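The Patient Planner

How a small team in Whitcombe taught its software to change its mind

On a Monday morning the office of Iltari is quiet, and the only thing that moves is a graph. It is a blue line on a wide screen, and it climbs, falls a little and climbs again. Noeline Lockyer watches it with a cup of tea in her hand. She has written control software for 14 years, and she tells me that she still does not trust a line which only climbs.

The line belongs to Bevar, the planning program that she and her colleague Bronwyn Sutcliffe have been building since last August. Bevar decides what a robot arm shall do next in a kitchen. It receives a short instruction, it looks at what the cameras give, and it writes a list of steps. Another program, Prodari, turns every step into movements of the joints. Between these two programs is the place where most of the trouble lives, and it is this place I came to Whitcombe to understand.

In the first version, Bevar made the whole plan at the start and gave it to Prodari, as a cook gives a recipe to an assistant and then leaves the room. This worked well when the kitchen stayed the same. When a plate stood a little further to one side than expected, the arm went to the old place and closed its fingers on air. After this it continued with step three, very calmly, holding nothing.

"The controller reported success each time," says Lockyer. "It was asked to close the hand, and it closed the hand. You cannot blame it."

The second version asks more questions. Before each step Bevar checks a small set of conditions. Is the object between the fingers? Is the surface under it the right one? Is the door which must be open really open? If one answer is no, the rest of the plan is thrown away and a new one is made from the present situation. Sutcliffe, who wrote this part, calls the conditions "contracts". She has a long file of them, and she showed it to me with some pride and also some tiredness.

The contracts brought their own problem. In the beginning the program replanned too easily. A shadow on the worktop could change the estimate of an object by a small amount, and Bevar would stop, think and begin again. One night it made 1263 plans for a single task and finished none of them. The team printed the log and it still hangs beside the door, folded many times.

The cure was a simple one, though it took most of the winter to find. A condition must now fail in 7 camera readings one after another before the plan is dropped. Sutcliffe had tried cleverer methods, with probabilities and a learned filter, and she has kept them in a separate branch. They were slower, and when they were wrong it was difficult to say why.

All of this is tried in simulation first. The simulated kitchen has a cooker, cupboards and a microwave, and the program sees it through more than one camera. The wide view is good for knowing where the arm is. The near view, with the gripper at the bottom of it, is good for the last part of a movement, but it can be looking at a place where the object is not.

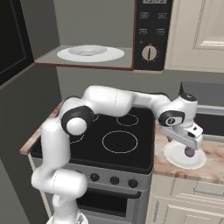
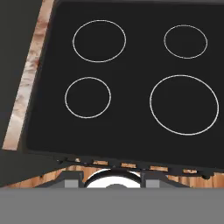
Which view should the planner believe when the two do not agree? Lockyer and Sutcliffe have different opinions about this, and they have discussed it through many lunches. Lockyer would like a fixed rule, so that a person who reads the log can follow each decision. Sutcliffe prefers that every camera gives its answer together with a measure of how sure it is, and that "I do not see it" is never counted as "it is not there". For the moment her method is in the main version, and his rule of the old days, as they call the previous one, is used only for comparison.

Their next work is on speed. Making a new plan takes 2 seconds, and during this time the arm stands still. Lockyer wants Prodari to finish the safe part of a movement while Bevar is thinking. For this the planner must say which part is safe, so there will be more contracts, and Sutcliffe has already opened a new file for them. When I left, it had one line in it, and they were discussing the wording.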